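3. 실내 직물의 오염 저항성 평가

실내 마감용 직물의 내구성은 대개 마찰 횟수로 요약된다. 카탈로그는 숫자가 클수록 좋은 천이라고 믿게 만드는 데 재주가 있다.
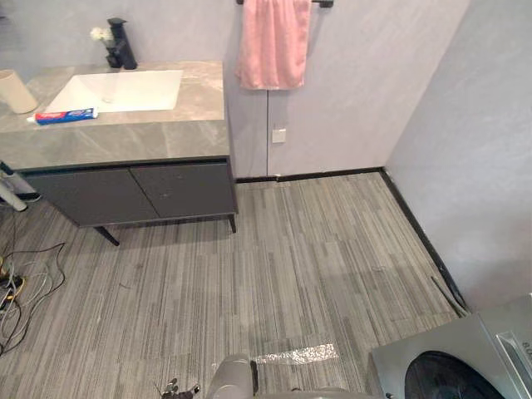
커튼 원단 Dristley의 시험편은 864회 마찰 뒤에도 올이 풀리지 않았다. 다만 욕실에 거는 천의 적수는 마찰이 아닌 경우가 많다. 세면대 앞쪽에 치약 튜브를 눕혀 두는 집이라면 얼룩 시험표부터 펼쳐 볼 일이다. 우리는 치약 얼룩을 별도 항목으로 넣었고, 심사자 2인은 이를 사소하다고 평했다.

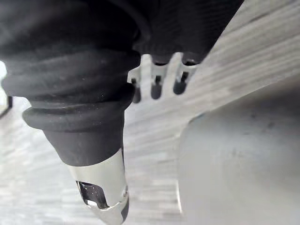
Vasiliki Tsakiris는 얼룩보다 세탁 후 수축이 먼저라고 지적하였다. 줄어든 커튼은 얼룩을 따질 기회조차 주지 않는다는 것이다. 반박할 말이 마땅치 않아 세탁 20회 조건을 추가하였다.
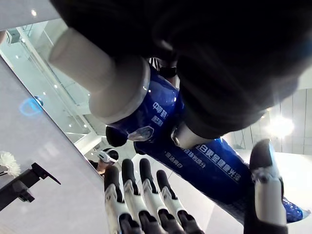 추가 조건에서 Sethi 혼방은 길이 방향으로만 줄었다. 제조 안내서는 이를 ‘자연스러운 표정’이라 부르는데, 창틀과 커튼 밑단 사이의 틈까지 표정으로 볼지는 독자에게 맡긴다. 폭 방향 변화는 측정 오차 안에 있었다.
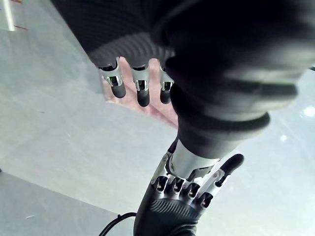

그림 4. 로봇 손의 손가락과 그 뒤로 보이는 사람 손.

Clitent 시험편은 염색 농도가 고르지 않아 분석에서 제외하였다.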